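The Comb in the Dustpan

Does anybody need a better broom?

By Radwa Lamrani

The broom I was sent to review came in a box with a booklet. The booklet was longer than the instructions for my oven. It had a page on bristle angle, a page on "floor wellness" and a chart of arrows showing the path dust would take once I began to sweep. I swept the kitchen. The dust took its own path, mostly under the stove.

This was the Grorkeck, which costs $72 and is sold as the last broom you will buy. I have now spent most of a winter with it, along with a dustpan called the Clukamier and whatever was cheap at Kassab, the hardware store on the main street in Trumonbridge where I have been buying light bulbs and mousetraps since I moved here. I wanted to find out if any of the money ends up on the floor, so to speak. Some does. Less than the booklet thinks.

Start with the bristles, because that is where the selling starts. The Grorkeck has two kinds, stiff ones in the middle and soft ones at the outside, and the idea is that the stiff ones move the big stuff while the soft ones follow behind for the dust. I can believe it as a drawing. On my floor both kinds arrived at the same time and pushed the same pile of toast crumbs in the same direction. The Kassab broom, which has one kind of bristle and no name that I can find anywhere on it, pushed the pile just as far.

Where the two parted ways was along the baseboard. The expensive broom has an angled head, and an angled head does get into a corner. But you can buy an angled head without the booklet. Kassab has them on the same rack, a few dollars more than the straight ones, and I went back and got one. I could not tell you in the dark which was which, except that the Grorkeck is heavier.

Heavier is supposed to be good. The word in the booklet is "grounded." I lent the broom to my neighbor Bindu Unnithan, who cleaned offices for 23 years before she retired, and asked what she made of it. She swept her hallway, then her porch, then stood it against the rail and looked at it for a while.

"It's a broom," she said. "Why is it so heavy? I'm the one holding it up."

She had other things to say, and most of them were about the person sweeping. People sweep too hard. They flick at the end of the stroke, and the flick throws the fine dust up where it hangs around and comes down again after they have put the broom away. She sweeps in short pulls toward herself and keeps the bristles on the floor the whole time. I tried it in my kitchen and my pile was smaller in area and taller, and I had sneezed less by the end, though I wouldn't swear to the sneezing.

Then there is the question of the floor. My place is 600 square feet, and it has wood in one room, old vinyl in another and a bathroom tiled by somebody in a hurry. A soft broom does well on the wood and badly on the tile, where the grout lines hold on to everything. Smooth stone is the easy one. Bindu used to do a lobby with a polished floor and says you could sweep it with a sheet of newspaper if you had to. The trouble with a pale, shiny floor is that you see every crumb you missed, and that sends people out to buy a new broom when the old one was fine and the light was just good.

I asked her about vacuums, as people always bring up vacuums. She likes them for rugs. For a hard floor with big litter on it, packaging and bits of card and so on, she wants a broom first. I have a vacuum that has swallowed a bottle cap, and I have to agree. I would also point out that a broom has never made me look for an outlet.

The handles deserve a paragraph of complaint. The Grorkeck comes with a handle in 2 sections that screw together, and every few days they unscrew themselves. It starts as a slight wobble. Then you are holding a stick and the broom is on the floor. I wrapped the joint in tape in June, when I first borrowed one of these from a friend, and I wrapped this one too, and both times the tape did more for the broom than anything in the booklet. If you are shopping, look for a handle in one piece, and hold it at the store. It should come up to somewhere near your chin. Shorter than that and you'll be stooping, and your back will let you know.

Storing the thing is another subject on which the makers have a lot to say. They sell a wall bracket. A nail works, if the handle has a hole in the end. Bindu hangs hers bristles down but clear of the floor. Leaning a broom on its bristles for a year will bend them to one side, and I can vouch for that with the one behind my back door, which now sweeps left whether I want it to or not.

So what would I buy? An angled broom from the rack at Kassab, one-piece handle, bristles soft enough to give when you press them with your palm. I would wash it now and then in warm water with a little dish soap and let it dry hanging up. I would not read about it.

That leaves the dustpan, and the dustpan is where I expected to be rudest. The Clukamier has a row of teeth along it, like a comb, for cleaning the broom, and I took these for decoration when I opened the package. I have hair, and I live with a long-haired dog, and after a week I was dragging the bristles through those teeth at the end of every sweep and getting off a gray wad that I used to pull out with my fingers. It isn't only the fancy makers that do this. The translucent white pan in the photo has the same kind of teeth along its edge, sitting right under a head of blue-purple bristles, and the litter on that marble is the usual mix, a scrap of clear plastic, a piece of gold-colored wrapper, a flattened piece of cardboard that I would pick up by hand before I started. Teeth won't help with any of that. They are for the hair and the fluff, and for those I'd pay a dollar more, maybe two. I still use the Clukamier. The Grorkeck went to Bindu's porch, with the tape on it.
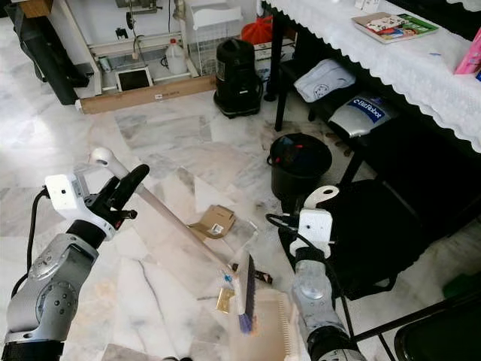
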